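# Clearing the table

Photos from Saturday lunch at Ziltemville, 27 Sep 2025. The subject is the after-meal clear-up: one tray, one rack, one bin, and the table they all share. Text by Judit Pintér, with notes from Viktória Vass where marked.

The two views below are from the same table. Both have the round black tray, the clear plastic container and the gray rack. 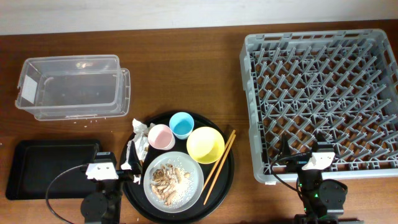
Cups, a yellow bowl, chopsticks and a gray plate of scraps on the tray, with the rack to the right. 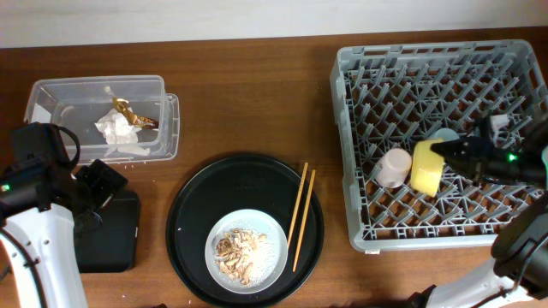 The container with a crumpled tissue and a gold-and-brown wrapper in it.

**Do you scrape the plates before they go in the rack?**

Scraps go in the trash first, then the dish gets washed in the sink, and only then does it go in the rack. The rack is for clean dishes. We have had people put a rinsed plate straight in because it looked fine, and the next person to pick it up found grease on the back. If you are not sure whether a plate has been washed, wash it.

## How we clear

The order has been the same since July, when we moved lunch from the back kitchen to the long room. Viktória wrote it on a card that hangs by the sink:

1. Paper and wrappers off the tray and into the clear container.
2. Food scraps into the container after that.
3. Chopsticks together, on one side of the tray.
4. Cups and bowls to the sink, small ones first.
5. Plates last.
6. Wipe the tray, then the table.

Paper goes first because a napkin that has been under a plate of leftovers comes apart when you pick it up. Rice is the other nuisance. It sticks to the tray if left through the afternoon, and dry grains get into the grain of the wood when you wipe. We brush them into a hand before using a damp cloth.

## The tray

We use round trays for lunch, one for each person or one between two. A round tray has no corners to clean, and it turns easily if you want to reach something on the far side. The drawback is storage. They don't stand up neatly next to the square baking sheets, so they live flat on the shelf above the fridge.

Black hides tea stains but shows every grain of rice. Viktória prefers it for that reason. I would have picked a lighter color.

## The container

For years we carried each plate across the room to the kitchen bin. A small container on the table saves the walk, and it gets emptied into the big bin once, at the end. We tried a lined paper box for a few weeks. It leaked at the corners. A plastic box can be rinsed with the rest of the dishes, and being able to see into it helps, as people notice when it needs emptying. It has also saved a teaspoon or two.

We don't put a bag in it. A bag slides down on one side and the scraps end up underneath.

*Note from Viktória: please rinse with cold water first and then hot. If you start with hot water the rice turns to paste.*

## The rack

Racks get more complaints than anything else in the house. The wire one we had before, a Homell, rusted at the feet and left marks on the wood. Plastic doesn't do that. Pegs set at an angle hold plates well, but small cups tend to tip over, so put cups upside down along the side where they can lean on the rim.

A few things we have learned about loading it:

- Big plates at the back, small ones in front.
- Leave an empty slot between bowls or they nest together and stay wet.
- Chopsticks don't go between the pegs. They fall through. Stand them in a tall glass.
- Put a folded towel under the rack if it is going on the table with wet dishes.

Dishes left to drain after lunch are usually dry by the time we set up for supper. On humid days we dry the bowls by hand.

## The table

The table came from Antal, the secondhand furniture place, and cost less than the delivery. Wood was not my first choice for a table where people eat and stack dishes, but it has held up. We oil it twice a year. The last coat was in July and took almost 20 minutes to wipe on, plus a night with the room closed up.

Water is the thing to watch. A wet cup left overnight makes a pale ring. We got one such ring out with a warm iron over a cotton cloth, moving it constantly. A second ring would not shift, and that end of the table now faces the window.

We clean it with Fastunon dish soap, a few drops in a bowl of warm water, and a cloth that has been wrung out hard. No scouring pads, please – the green ones took the finish off a patch near the middle before we put a stop to it.

## Still to do

The shelf above the fridge needs a lip so the trays don't creep forward. Viktória has the wood for it. We are also short of small bowls, after losing several over the summer, and would be glad of any that are not being used. Color doesn't matter. Leave them by the sink with a note.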